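Why isn't there any brown in the rainbow?

Posted 05/03/2018 by Haoran Jiang
Killier Club, colour pages, for ages 8 and up

Question from Guangming Xia, and it's a good one. Go and look at a rainbow, or a picture of one. Red, orange, yellow, green, blue, indigo, violet. No brown anywhere. But look round your house and brown is all over the place. Toast. Conkers. Dogs. Mud on the mat, the doormat itself. So where does it come from?

Quick answer: brown is dark orange. Longer answer coming up, get comfy.

First, rainbows

Sunlight looks white or a bit yellowy. It's really lots of colours travelling together. When it goes through raindrops it bends, and each colour bends by a slightly different amount, so they spread out. Red on one side, violet on the other, everything else in between. Those are the colours light can be all by itself.

Brown isn't one of them. You can't buy a brown laser. Go on, ask in a shop.

Pink isn't in there either, by the way. Or grey. Different page for those.

So what is it?

Think of an orange. The fruit. Bright orange peel, lots of light bouncing off it into your eye. Now think of something that bounces back the same sort of light, mostly red with some green mixed in and hardly any blue, only much LESS of it. Your brain looks at that, looks at everything else around it, and decides: brown.
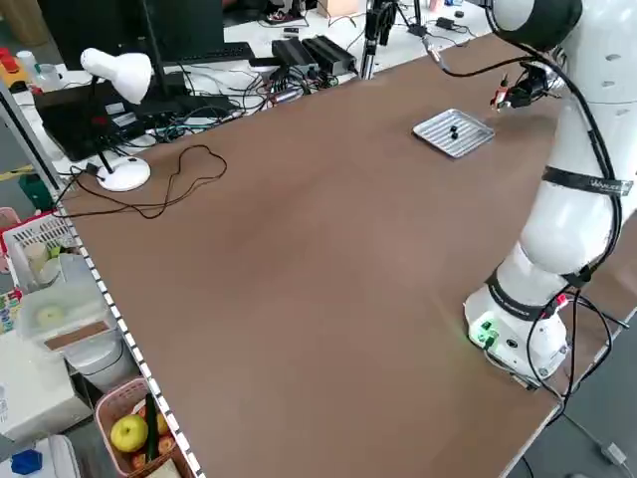 The "everything else around it" bit is important. Brown needs something brighter to be compared with. If you were in a totally black room and the only thing you could see was a patch of light of exactly the right kind, you'd say orange. Dim orange. Switch on the lights so there's some white nearby and the very same patch goes brown. Nothing about the patch has changed. Your brain has changed its mind.

Try it: the tube test

You need
a kitchen roll tube
a piece of brown paper, or a brown envelope
a bright lamp
a dark-ish room
a grown-up to help with the lamp, as some get hot

Put the brown paper flat. Shine the lamp on the paper only, as close to only as you can manage. Rest of the room dark. Look through the tube with one eye so that brown is ALL you can see. Wait a bit. Does it start to look more orange? Take the tube away. Back to brown?

Doesn't work for everyone first go. Try a brighter lamp or a darker room. Some papers are better than others, chocolatey ones are harder.

Brown on a screen

Screens make every colour out of three tiny lights, red, green and blue. Each one can be set from 0 (off) up to 255 (full on). If you've got a drawing program with sliders, try red 178, green 47, blue 10. You should get a rusty sort of reddish brown. Now keep the shape of it the same but brighter, so red at 255, green at 67, blue at 14. Orangey red! Same mix, more light.

Slide them all back down again. Brown. Slide them down some more and you get to very dark brown and then black.

Lots of browns

We say "brown" as if it's one colour. It's loads. A yellowish brown like sand or a digestive biscuit. A greyish brown like a mouse. Reddish browns, like bricks and foxes (foxes are called red, but have a proper look at one). Even one single brown thing can have several browns on it. Light bouncing off a shiny patch makes it look paler, and so do dusty bits, and the shady side looks darker.
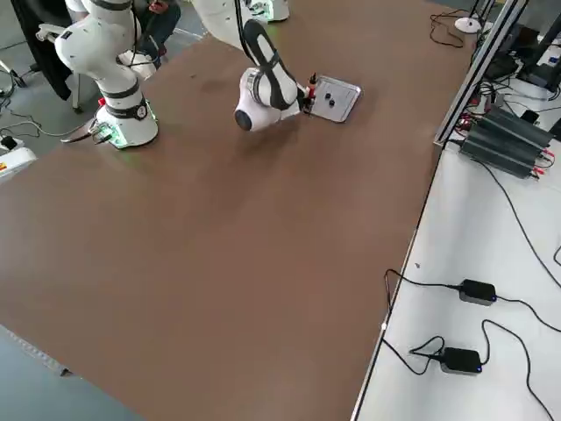 A brown tabletop with lighter smudges and scuffs.

If you're painting something brown and it looks flat and boring, that's usually why. You've only used one. Mix up a lighter one and a darker one too and dab them in.

How to mix it

Easiest colour in the world to make by accident. Every paint tray ends up brown if you leave it long enough. On purpose:

Orange and a bit of blue. Go slowly with the blue.
Red and green.
Yellow and purple.
Orange and a tiny dot of black.

Paint works by swallowing up light. Each new paint you add swallows some more, so the mix gets darker, and if what's left over is mostly on the red and yellow side then it's brown. Too dark? Add white. It may go a bit chalky, so add a spot of yellow as well to cheer it up.

Too green? More red. Too purple? More yellow. Wash your brush inbetween or you'll have the same brown everywhere.

Very old brown

Brown was one of the first paints people ever had. You can dig it up. Ochre and umber are kinds of earth with iron in them, and the iron is what gives the colour, same as in rust. People rubbed them on cave walls thousands and thousands of years ago and plenty of it is still there. If you heat umber up it turns warmer and redder and is called burnt umber. Look for the name on paint tubes. Raw umber, burnt umber. Sienna as well, raw and burnt.

Sepia, the brown in old fashioned ink, came from cuttlefish. They squirt it when they are frightend. Someone thought, ooh, ink.

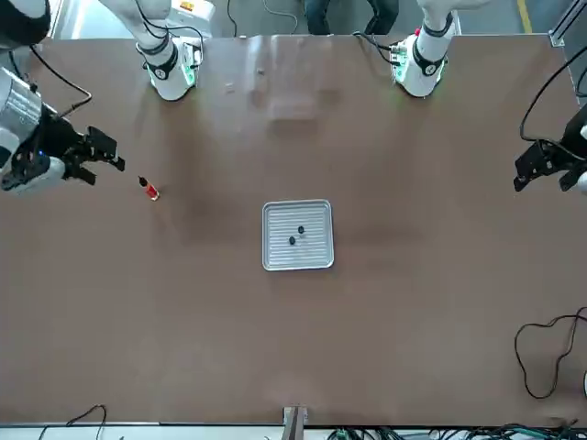 Reddish-brown, with paler patches where there's glare.

Why are so many living things brown?

Several reasons, all different.

Hair, fur and skin: a colouring called melanin. Lots of it gives dark brown or black, less gives lighter browns. You've got some. So has your cat.

Autumn leaves: the green stuff breaks down, and the yellows and oranges that were hiding show up. After those fade too, what's left is mostly brown stuff called tannins. Same family as the ones in tea, so a puddle full of old leaves goes tea coloured. Do not drink the puddle.

Cut apple: bits inside the apple meet the air and react with it. A squeeze of lemon slows it down.

Toast: heat makes the sugars and proteins in the bread join up into new brown (and tasty) things.

Hiding helps as well. Woods and fields have a lot of brown in them, so a brown hare sitting still is very hard to spot. Hen pheasants are brown for their nests. The cock pheasants didn't get the message.

Words to know

Pigment: the stuff in paint (or fur, or leaves) that gives it colour.
Melanin: the pigment in hair and skin.
Ochre: coloured earth with iron in it.
Spectrum: all the rainbow colours in order.

Next one is in June and it's grey. Send your tube test results in before then please, and say what colour paper you used.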